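From: Alcides Huaranga
To: Mokari film list
Subject: Re: [mokari] Projection notes for the October screening

Anqi Shao wrote:
> Has anyone checked the running time of Flukari? The distributor's
> sheet gives one figure and the trailer page another. Also, is the
> new trailer cut from the finished film or from the festival version?
> I'd like to settle the interval before we print the programme.

Anqi,

I ran the full file through the server last night. The sheet is right. The trailer page still lists the festival version, which is 15 minutes longer and has a different opening reel. The trailer itself is a mixture: the harbour shots are in both versions, but the courtroom line is only in the festival one. People who come for that line will not hear it.
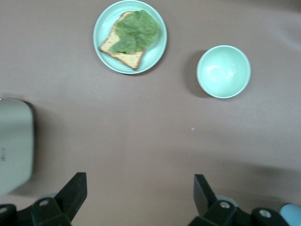
On the interval, the cleanest break is at the 100 minute mark, where there is a fade to black of a few seconds. Any earlier and we cut into the train sequence, which has continuous music under it. I would set the cue on the fade and bring the house lights up slowly.

Sound is 5.1 only. The file is flagged as 7.1 but the rear channels are silent – leave the processor on the 5.1 preset or it will apply the wrong delay. Subtitles are a separate track and have to be switched on by hand. They sit low, so the bottom masking needs to come down a little for this one.

The key opens at 18.00 and not before. Please do not load the playlist earlier and assume a fault when it refuses to start.

As for the short, Warard comes in a flat ratio and the feature is scope, so there is a lens change between them. Allow a trailer or two to cover it. I suggest the Xie trailer first, then the Flukari teaser if we still want it.

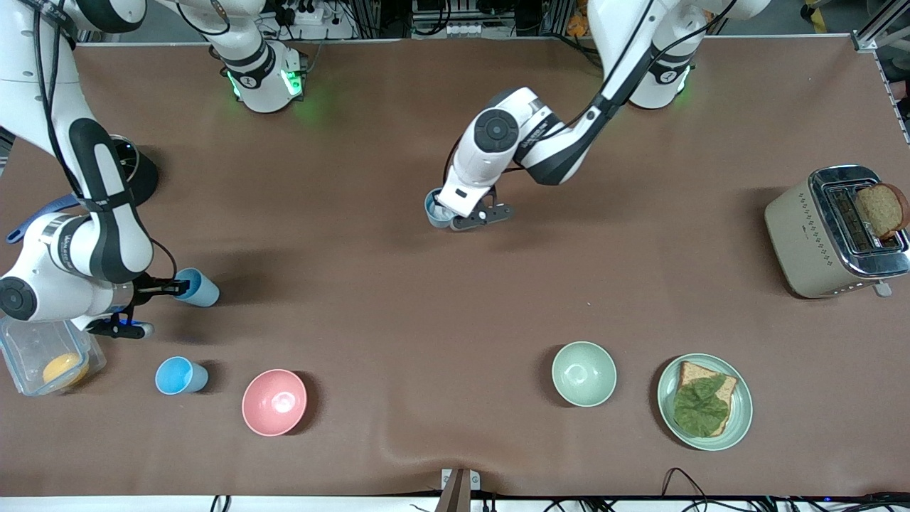
Jintana Luangrath has asked me to add that the teaser gives away the brother's return and she would prefer it dropped, with the Xie trailer on its own before the feature. She also wants the programme to say which version is being shown.

I have no objection to either. The Xie trailer is long enough for the lens change if the lens is already warm in the rack. Baoshan, can you send me the revised playlist once the teaser is out?

Alcides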